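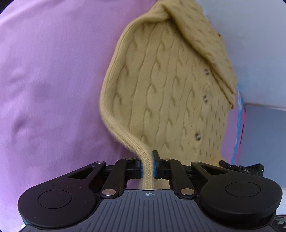 Words and pictures: Vakdale Knit Diary
Filed under: cardigans, cables, folding | 3 pictures

I love cable knit. I love it the way other people love old cars or tomatoes, and if you have been reading this page for any length of time you already know that mustard is my color. So this gallery is all mustard, all cables, and mostly about folding, which I realize is a very small subject for a whole page! But a thick knit takes up a surprising amount of bed when you spread it out, and I get more mail about storing these things than about knitting them.

The cardigan at the top has the kind of cable I will always stop for: S-shaped twists stacked one over another in long braids, with narrow purl channels running between them. Those channels do so much of the work. Without them the braids would crowd together and go mushy, and with them every twist gets its own bit of shadow. Then there's the edge band in fine ribbing, so tight and neat next to all that big rope, and four small buttons down the front. Brownish-grey and a little glossy, exactly right with mustard. I've sewn bright buttons on yellow knits before and taken them all off again the same evening.

A word about ribbed bands, while we're on them. They pull in, they roll, they wander off in an S-curve the minute you lift the garment, and that is simply what they do. Before I fold anything with a button front I run the band flat between my fingers from the neck to the hem, and I do up the buttons (every one, even the top one I never wear closed). It takes a minute. A band that gets folded crooked in October is still crooked when you want the thing in December.

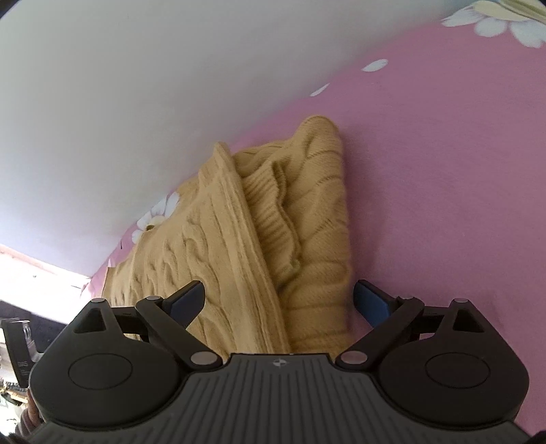

Folding along the cables

Mustard on pink! I would never have planned it, and now I want a whole room in those two colors. The white flowers on the sheet look so crisp next to all that warm, heavy knit.

My method, for those who have asked, is to let the cables tell you where to fold. Lay the sweater face down, sleeves out. Pick a purl channel on each side, fold along it, and bring the sleeve down straight so it lies along the body. A fold that follows a channel sits nice and flat. A fold that goes across a braid on the diagonal makes a lump, and the lump gets bigger with every sweater you put on top of it. After that it's one fold up from the hem, or two if your shelf is shallow. I stop at two. Three makes a brick, and bricks topple.

I used to roll mine, and I know plenty of you still do and swear by it. Rolling is great for thin things. With big cables I found I got a fat roll that sprang open in the drawer and took the neighbors with it.

Please don't hang them. I know it's tempting, with the pattern on show and everything easy to reach, but a heavy knit on a hanger grows. I once measured a long cable cardigan of mine, the Addo pattern, before and after a winter on the closet rail. The body started the season at 29 inches from shoulder to hem and I won't print what it was in spring. It's a very cozy bathrobe now.

Folded flat like the one in the last picture, you get the ribbed band straight across the top and the braids running down below it, side by side. I could look at that for a long time. Leave a fold uneven if it wants to be uneven; wool, cotton, acrylic, whatever yours is made of, a thick fabric has its own opinions and a little bulge at the side does no harm. 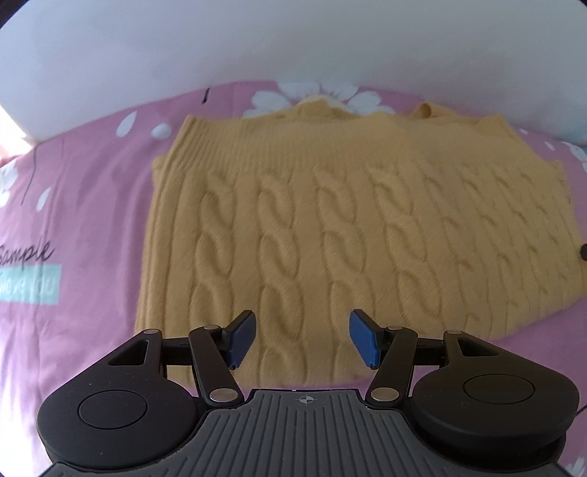
For the shelf itself, I keep the heaviest knits at the bottom and never go higher than 4 in a stack. The ones I wear all the time go on top so I'm not digging. My total at last count was 20 sweaters and cardigans, and five of those are some shade of yellow, from butter all the way to something my yarn shop in Bellemano sells as "toasted." I have plans for a sixth, with a wider braid and a deep collar that folds over double. The back is cast on and I'm 47 rows in, one cable needle already lost down the side of the couch.

If you have a mustard knit of your own, send me a picture of it, folded or not. I'd especially like to see collars, and unusual buttons. The next gallery will be all collars if enough of you write in, and if you don't, it'll be Husevov mittens, which I've been itching to show you since Friday.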